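Farah Entili
@farahentili
29 Apr 2018

1/ Right, I've been promising this thread for ages. I've spent the whole winter learning about natural dyeing and I want to tell everyone everything. Get a cup of tea, it's a long one!

2/ Background: my aunt left me a box of wool. Plain undyed skeins, slightly sheepy, 44 of them. I can knit a scarf and not much else, so they sat under the stairs until October, when I saw a tub of onion skins at a craft stall and the woman behind it told me what colour they'd make.

3/ (Orange. A proper glowing orange, like the inside of a kiln. From the papery bit you throw away!)

4/ So, the very short version of how dyeing works. Wool is protein. Most plant colours won't hold on to it very well by themselves, so you first simmer the wool with a mordant, usually alum, and the alum gives the dye something to grab.

5/ Alum is the one to start with. Iron is the exciting one. A tiny pinch of iron in the pot and yellows go olive, pinks go a sort of dusty plum. Too much and the wool feels like a doormat. Ask me how I know.

6/ Use pans you'll never cook in again. Please. Mine came from the charity shop in Kilby and they live in the shed with DYE written on the lids in nail varnish.

7/ FIRST COLOUR: onion skins. Save the brown ones for a few weeks, simmer for an hour, strain, let it cool, put your damp mordanted wool in and bring it up slowly. Slowly is the bit I got wrong. If you heat wool fast and stir it a lot you get felt.

8/ I now own some very nice orange felt.

9/ SECOND COLOUR: madder. This is a root, and it's been used for reds for thousands of years. It's fussy about heat. Keep it below a simmer and you get brick and coral, let it boil and the browns come out and sulk all over your lovely red.

10/ My first madder skein came out the colour of tinned salmon and I loved it so much I ran next door with it dripping. Dewanti, if you're reading this, sorry about your hall carpet.

11/ Hard water helps with madder, by the way. We've got water like liquid chalk so for once that's a good thing. If yours is soft, people add a bit of chalk to the pot.

12/ THIRD COLOUR: weld. The clearest, sharpest yellow you can get out of a plant. It looks like nothing in the garden, a tall scruffy spike you'd pull up without thinking. Mine's sown along the fence and I check on it every morning like a new parent.

13/ FOURTH COLOUR, and this is where I lost my mind a bit: blue.

14/ Blue is different. You can't just simmer leaves and get blue. Indigo and woad both need a vat, where the oxygen's been taken out so the colour will dissolve. The liquid goes yellowy green with a coppery skin on top. It smells like a stable.

15/ You lower the wool in gently, no splashing, no bubbles. Wait. Lift it out and it's GREEN. Then the air gets to it and it turns blue while you're holding it, in patches, over a minute or two. I made a noise. The dog left the room.

16/ You build up a dark blue with lots of short dips. One long soak won't do it. I did six dips on one skein over an afternoon and it's the colour of the sea in a bad mood.

17/ And blue over weld is green! Most of the old greens were made that way, and in a lot of old tapestries the yellow has faded and left you with blue trees. I went to see some and stood there grinning at a blue hedge.

18/ On to the thing I get asked about most, which is how I choose colours to go together. I've got no training at all so this is just what I've picked up by looking at stuff.

19/ Mostly I look at ordinary things sitting next to each other. Market stalls, book spines, painted doors, the toy end of any room. Pale yellow, sky blue and a pinky red in a row will cheer up anything, and all three are colours you can get from a plant pot and some patience. 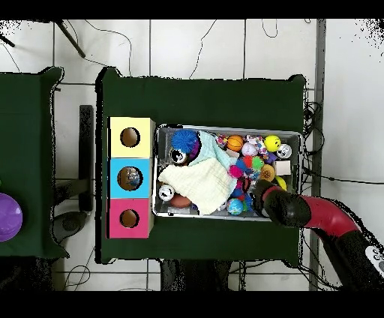 20/ GETTING THOSE THREE ON WOOL

21/ Pale yellow: weld again, but a second or third go in the same pot. People throw out the bath after one skein and it makes me want to weep. The afterbaths are where the soft colours are.

22/ Sky blue: one quick dip in a tired indigo vat. A fresh strong one goes too dark too fast. Mine was nearly worn out and gave me the best pale blue of the year.

23/ Pinky red: a weaker madder bath kept nice and low. Cochineal will get you a cooler pink if you don't mind that it's made from insects. I haven't tried it yet, I've only held the jar.

24/ Then dark green or grey to settle it all down. For grey I like oak galls with a bit of iron. For the dark green, weld first, then indigo, then the smallest dab of iron you can measure.

25/ THINGS THAT DIDN'T WORK

26/ Beetroot. I know. It looks like it should be the best dye on earth and it washes out to beige. Every beginner tries it, go on, get it over with.

27/ Red cabbage. Gorgeous purple in the pot, gorgeous blue if you add bicarb, and gone within weeks on the windowsill.

28/ Blackberries, same story. Just eat them.

29/ Avocado stones are the odd one out. Pink! A soft, slightly peachy pink, and it's held up well on my windowsill so far. You need to save quite a few and your family will have opinions about the bag in the freezer.

30/ WINDOWSILL TEST, for anyone new. Wrap some dyed yarn round a bit of card, cover half with foil, leave it in the sun for a month or so, take the foil off and compare. It's the most useful thing I've learned and it costs nothing.

31/ KEEP NOTES. I can't say this enough. I use a school exercise book, with a bit of yarn taped next to each recipe. Weight of wool, weight of dyestuff, what water, how long, how hot. I've got one perfect rust colour from before I started doing this and I will never see it again.

32/ A quick one on safety as a couple of you asked. Wear gloves, keep a window open, label everything, keep the powders well away from kids and pets. Check that a plant isn't poisonous before you boil it up, some of the common garden ones are.

33/ And don't go stripping lichen off rocks. It grows so slowly. If a bit's already blown down on a fallen branch, fine, a small handful.

34/ BOOKS AND PEOPLE. My way in was a battered old booklet by a dyer called Lau, bought second-hand, 20 pages and no colour pictures, which is quite funny for a dye book. Plain instructions and every one of them has worked.

35/ The Fladberg spinning group also let me come along and ask daft questions. If there's a group like that near you, go. They had a basket of sample skeins on the table and I couldn't concentrate on anything anyone said.

36/ I buy my alum and madder from Ruvholm, they're small and they answer emails. Not an ad, I pay full price like everyone else.

37/ WHAT'S NEXT. I've got 381 woad seeds, and yes I did count them, it was raining. Half are going in the back bed and half in trays. You only get decent colour from first-year leaves so I need to be ready for them in late summer.

38/ Then I want to knit a blanket with every colour I've made so far in the order I made them, salmon and felt accidents and all. Dewanti Lubis has offered to help sew in the ends, which is either true friendship or she hasn't thought about how many ends there'll be.

39/ A few replies to questions before I go and move the washing. Yes you can dye cotton, but it needs a different mordanting process and I'm rubbish at it so far. Yes to silk, it's a dream, it takes colour faster than wool.

40/ No, you don't need a big garden. Onion skins and avocado stones come out of the kitchen, and a pot of marigolds on a step will do you a yellow.

41/ Send me your pictures if you have a go, even the beige ones! I'm doing avocado again at the weekend and I'll add how it comes out on the end of this thread.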